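A Tuesday at the Rorkum open day

I almost didn't go. The Rorkum open day only comes round once a year, in April, and it's on the far side of the river from me, past the cold stores and the place that used to sell boats. But my cousin had a spare pass and I had a day off, so I put on comfortable shoes and took the early bus.

The building went up in 1963 as a bottling hall and still has the old loading doors, painted a very cheerful green. They sign you in at a folding table, hand you a sticker and a map, and then you're on your own until your tour number comes up. Mine was 7. I had time for a coffee and a cheese roll (the rolls were excellent, go early).

There are three floors and I'll skip the first one, which was mostly posters about Trovier, the big sorting project, and a line for the restrooms. What I'd come for was upstairs in the teaching room, where people show robots how to do things by steering them through the job. I'd pictured somebody typing. Instead there was a woman on a stool with a controller in each hand, looking at a screen, and on the screen a simulated gripper was dealing with a cup and a yellow tray.
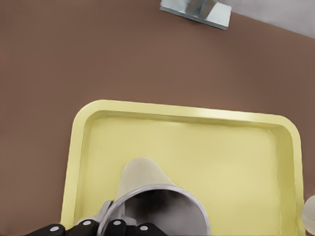
Widad Jaber

I'm putting my name there because two people from the bus asked who was writing all this down! Hello to you both, I hope you got home before the rain.

Back to the teaching room. Our guide was Afaf Qudah, and she'd clearly given the talk several times that day, but she still got excited about it. Everything on the screen was computer-made: the brown table, the tray, the gray wall behind. The person steering it was real, and so was the work. You move your hand, the gripper moves. You squeeze, it closes. Do the whole task from start to finish and that's one demonstration, and it gets saved along with what the simulated cameras saw and where your hands went. Then everything goes back to a starting position and you do it again. And again. Their target for one task is 200 good ones, with the things on the table put in different spots.

I asked what made one "good." Afaf said it had to get the job done, obviously, but also the movements had to be sensible. If you wander about in the air wondering what to do next, the robot learns to wander too. She had a lovely impression of a robot dithering over a tray, which I can't do justice to here.

She also said beginners always rush the grasp. They get the fingers somewhere near the cup and squeeze, and hope. The better way is to stop just short, line up, and only then close. I wrote that on my map, and it did me no good at all, as you'll see.

The view on the screen took some getting used to. It's close in on the fingers, so when you've got a cup held up it takes over the bottom of the picture, and you're looking right into the mouth of it with the tray behind. There are little white dots on the black finger parts, and I found myself staring at those when I should have been watching the cup. The other view is further back, and you can see a whole stretch of table, with a bright pink bowl off on the right and the fingers poking up from the bottom. I liked that one much better.

Then they asked who wanted a turn, and my hand went up before I'd thought about it. You get a stool, a pair of controllers and a young man from Srisuk (they make the controllers, I think, or maybe they just adjust them) who tells you to drop your shoulders. I had not noticed my shoulders. They were up by my ears.

My first try went nowhere near the cup. My second knocked it, and I said a word I won't repeat. What surprised me was how tired my arm got from such tiny movements, and how hard it is to judge depth on a flat screen. Sideways was fine. Toward and away was hopeless. I'd be sure I was right over the thing and I'd be well in front of it. A boy after me, nine or ten years old, did it in one go and handed the controllers back like it was nothing.

The cup lying on its side is the tricky one, by the way. Standing up, you can come at it from most directions. On its side, with the open end right by the edge of the tray, you have to think about which way to turn your wrist before you go down at all, and turning my wrist was the bit I kept forgetting I could do.
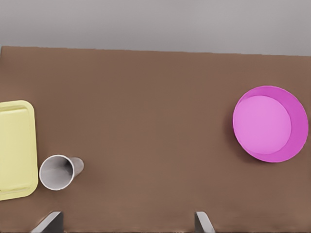 The rest of the afternoon

After that I went down to the Stestska hall, where they had a real arm folding dish towels behind a clear screen. It had a good crowd, but I only stayed for two towels. My head was still upstairs. If you go next year, take the number 32 bus back and sit on the left for the river, and put your name down for the teaching room as soon as you've got your sticker. The list was full by noon.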